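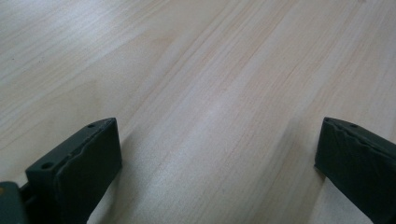 Beltance hand-held gripper kit, loaner from Grunmont
Bench check before purchase, Hedwood workshop, 25th August

Finger mounting holes clear – OK. Two to a finger along the top rim, easy to get a driver into, and I do appreciate that.

Pads fully seated – OK, with a comment. The top edges are a bit wavy on both fingers. I pressed all along them and nothing lifted, but please look again after 200 grips.

Fingers open and close freely – OK. A lovely light pull, kinder on the hand than the Onuoha kit we tried in April.

Pinch guard at the trigger – NOT OK. It slipped on 3 tries, so do keep your knuckles well back until Grunmont sends the new clip.

Work surface clean and smooth – OK.

Spare pads in the case – one set short. I have written to ask, very politely, for the other.

Result: hold the order, recheck once the clip arrives.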